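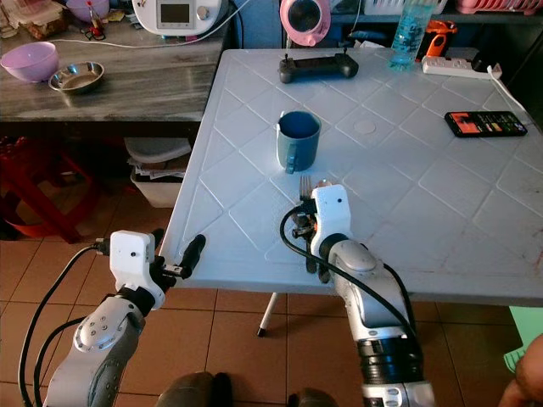 Resealing terracotta tiles on a covered patio, penetrating or topical?

Reading time: 4 min

wojcik_w
We bought a place last February with terracotta tiles through the back room and out onto the covered patio. The previous owners used some kind of glossy topical sealer and it has gone patchy. Near the door it has worn right off, and along the wall it's still shiny and a bit yellow. I want to do the whole lot again before summer.

Two quotes so far. One bloke wants $3043 to strip and reseal with a penetrating product. The other wants $2314 but would only scuff up what's there and put another topical coat over it. Both sound confident. Has anyone gone either way and been happy a few years on?

Wendell

rekha.r
Strip it. A new coat over a failing coat lasts as long as the old coat does. We did exactly what your second quote describes at our last house and it was peeling in the doorway inside two winters. Then we paid to have both layers taken off, and that cost more than stripping one would have.

kiln_and_kettle
Depends on the tile. Is it handmade or machine pressed? Handmade terracotta drinks sealer and you will need several coats of anything penetrating. If yours are pressed they'll be denser and a couple of coats should do.

wojcik_w
Pressed, I think. They're all the same thickness where I can see an edge at the step. The grout is cement, unsealed as far as I know, and has gone grey in the kitchen end.

Jaanus O
I'll disagree with Rekha. I've had a topical sealer on mine for nine years. I recoat one section at a time when it starts to look dull and I've never stripped it. The trick is not leaving it until it's patchy. If the wear is only at the door you could strip that bit, feather it in and save yourself a couple of thousand dollars.

Penetrating sealers are fine but they do nothing for scratches, and they don't give you any colour unless you buy the enhancing sort. A lot of people put one down and then complain the floor looks dusty.

rekha.r
He said it's yellow along the wall though. You can't feather new clear into old yellow. It'll show.

Jaanus O
Fair point on the yellow. I missed that. I still wouldn't write off topical in general.

asger_k
Covered patio, but does rain blow in? That would decide it for me. Outside you get moisture coming up through the slab and a film on top traps it. You end up with white bloom under the coating and the only fix is to take the lot off. Inside I'd go whichever way you like the look of.

wojcik_w
Rain gets in over the first metre or so when it comes from the south. There is a bit of white haze there now. I'd assumed it was old grout residue.

asger_k
Could be either. Put a few drops of vinegar on it somewhere out of sight, give it a minute and rinse well. Fizzing tells you there's lime in it, which doesn't settle whether it's grout or efflorescence, but it tells you it's mineral and not the sealer breaking down. Don't use vinegar over the whole floor. It eats the grout.

Better test: tape a square of clear plastic down on a bare patch, all four edges, and leave it two days. Condensation underneath means moisture is coming up.

Heiðrún
We did about 300 square feet ourselves with a hired scrubber and a gel stripper. Horrible job but not difficult. Two weekends for the stripping, then we let it dry for three weeks before sealing. Everybody wants to seal too early. Open the windows, wear proper gloves, and get a wet vac, because a mop only pushes the slurry into the grout joints.

We used a penetrating one. Water still beads after four years. Red wine left a mark once when it sat overnight, and it faded with a poultice.

kiln_and_kettle
Seconding the drying time. Ask both your quotes how long they'd leave it between stripping and sealing. If the answer is "next morning", keep looking.

wojcik_w
Rang them both. The first said ten days minimum and would come back with a meter. The second said it didn't matter for his product. I also got a third quote at $3608 which includes regrouting the kitchen end.

I've taped the plastic down in two spots, one inside and one out near the edge. Will post what I find.

rekha.r
Get the grout priced separately before you say yes to the third one. You may only need it cleaned, and you won't know until the stripper has been over it.

Posts in this thread are the property of their authors. Contact the moderators | Back to top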